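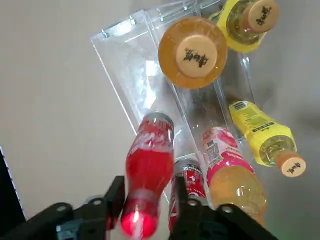 Switchel. Say it out loud, it sounds like a thing you hit a mule with. Water, vinegar, molasses, ginger if you had it, and it went out to the hayfield in a jug and came back empty. I've been stuck on it for most of August and the chapter is still not done. The trouble is color. Every old mention I've got tells me what went in and not a one tells me what it looked like in the cup, and I can't write a thirsty man without knowing what he's looking at. People drink with their eyes first. Take the orange one with the tan screw cap, black Chinese characters on the top, I can't read a word of them and I'd still pick that bottle out of the rack on color alone. That amber-orange. It says sweet and a little sharp. Switchel made with dark molasses, I can now report, doesn't say that. It says pond.

OK so backing up. For anybody new here, the novel is set on a farm I'm calling Vasconcelos, after the family that works it, who came over from the Azores and ended up cutting other people's hay before they had any of their own. First haying season is chapter nine. Somebody has to bring the drink out. In my head that was always going to be one page, girl walks across field, jug, done. It is now eleven pages and she hasn't reached the fence.

What happened is I started reading.

Vinegar drinks are old. Really old, and all over. Roman soldiers had posca, sour wine or vinegar let down with water, cheap and hard to spoil. The Greeks had oxymel, honey and vinegar, which was more medicine than drink, though I think that line was blurry for anyone with a cough and a sweet tooth. Persia has sekanjabin, honey or sugar and vinegar boiled to a syrup, with mint, and you thin it with cold water in summer or dip lettuce in it. Lettuce! I tried it. Do it, romaine, the inside leaves.

Then there's shrub, which comes from the Arabic word for drink, same family as sherbet and syrup. In England shrub was mostly rum or brandy with citrus and sugar. Over here it drifted toward fruit and vinegar, raspberry a lot of the time, for keeping the fruit past its week. So by the time you get to New England farmers you have a whole crowd of sour-sweet drinks behind them and they reach for what's in the pantry. Cider vinegar, they made that anyway. Molasses, cheap, came up by ship. Ginger, dried and ground, ditto.

And that's the bit that slowed me down. Molasses. You can't write "she poured in the molasses" and keep walking. It came out of the Caribbean sugar trade and everybody knows what that ran on. Later than that too, depending on the year. My family in the book wouldn't have talked about it at the table, I don't think, but one of them came off a boat that put in at those harbors and he would have seen the docks. So now there's an uncle. I didn't have an uncle two weeks ago. He has opinions about the jug.

Defne Demirtaş read the draft with the uncle in it and wrote "who is this and why is he better than the main character" in the margin, so that's going great. She also told me her grandmother drank pickle juice in the heat, straight, turnip kind, purple, and laughed at anyone who put sugar near it. I wrote that down. Different book maybe.

Anyway the kitchen part. I made five versions over a few days and I'm putting them down here before I lose the envelope they're written on.

First one: cold water, cider vinegar, dark molasses, ground ginger. Awful. I'd used blackstrap, which is my own fault, it's bitter and tastes like a nail. Ground ginger floats, then sinks, then sits on the bottom like silt. Drank half a glass. Poured the rest on the compost.

Second: regular unsulphured molasses, same everything else. Much better. Brown, cloudy, the pond again, but it goes down. After a walk to the post office and back in the sun I drank the whole glass standing at the sink. That's really the test I think. It is not a sitting drink.

Third: maple syrup for the molasses. Lovely, pale gold, almost pretty. Also wrong for my people, who at that point in the story have no trees and no money. But if you're making it at home for fun, make this one. Fresh ginger grated in, let it sit overnight in the fridge, strain.

Fourth: honey. Basically the Greek cough medicine. Fine.

Fifth: molasses with oatmeal stirred in. Yes. Some of the old haying recipes have a handful of oatmeal in the water, supposedly so it wouldn't hit a hot stomach too hard. Whether that does anything I have no idea and I'm not a doctor. It makes the drink silky, sort of slippery. Luana Moura came by for her cake tin and I gave her a glass without telling her what was in it and she said "soup?" So.

Proportions if you want them, for the second one. A quart of cold water, 2 tablespoons cider vinegar, 3 of molasses, a half teaspoon ground ginger. Stir the molasses into a splash of warm water first or it'll lie there in a lump. Taste. More vinegar if you're brave. I wasn't the first time and I was by the weekend.

On the jug. I wanted stoneware, with a corncob stopper, because that's what's in everyone's mental picture, mine too. Gilmar Amaral, who is on the historical society's mailing list with me and knows more about farm auctions than is healthy, sent me scans of an estate inventory with a stone jug in it, lot 1269, right between a grindstone and "sundry harness". No idea what it held. But a jug near the field tools, I'll take it. He says they'd sink it in the spring or the brook to keep it cool and tie a cord through the handle. Which gave me the scene finaly. The cord breaks. I won't say more, but the uncle goes in the water.

Some of you asked about the word. I don't know. Switchel, swizzle, switchy, haymakers' punch, ginger water, it goes by a bunch of names and the dictionaries mostly shrug. I spent a whole evening on it, which I did not have, and came out with a shrug of my own. My girl calls it "the sour" because she has her English from the field and not from a book. I like that better than anything I read.

Sólveig Bundgaard wrote in the comments last time that where she grew up it was whey. Sour whey, mixed with water, for the men cutting grass. Kept in barrels, could be very sour indeed. She said it much better than I just did, go and read it, it's under the post about bread ovens. It made me think the sourness is the whole point and the sweetening is the local accent. You're hot, water alone gets dull after the third dipper, and something sharp makes you want the fourth. Every place with hay or wheat or long walls to build seems to have landed there with whatever was souring in the shed.

Business, quickly, I have to leave in ten minutes. Word count on the chapter is now past 3000 and it was meant to be half of that. Jussara Honorato at Pirurard has been very patient, she gets the first hundred pages when they're clean and they are not clean. I told her September. She didn't say anything, just sent a thumbs up, I've been reading things into that thumb all morning.

Also the reading at the Valla library is still on, seven in the evening, downstairs room, the one with the bad radiator. I'll read the bread oven bit and maybe the jug if the jug behaves. There'll be switchel. The second version and the maple one, no oatmeal, Luana has asked me to put that in writing. Come thirsty, bring a cup if you have one you like, paper cups make vinegar taste like paper.

A few things I still want to know, if anybody's got a diary or a grandfather:

Did they drink from the jug or a dipper? I've got both in the draft, in the same paragraph, has to be fixed.

Who made it, who carried it. I keep seeing "the children were sent" but then I find a hired girl, or the wife, or the youngest boy who was no use with a rake yet.

Did anybody put rum in it. I mean obviously somebody put rum in it. I'd like to find it written down, on a working day, by a person who was annoyed about it. Temperance people liked the plain stuff and said so at length, so there must be the other side somewhere in a ledger.

And vinegar from what. Apples here, sure. But a family from the islands would know wine vinegar, and I'd like the mother to complain about the difference. One line. She's earned a line.

Comments are open, the spam filter ate two good ones last month so if yours doesnt show up by evening email me. Off to get the bus. There's a jar of the maple one in my bag, wrapped in a dish towel, lid on tight.

Posted in Drink, Farm kitchens, The book | Leave a comment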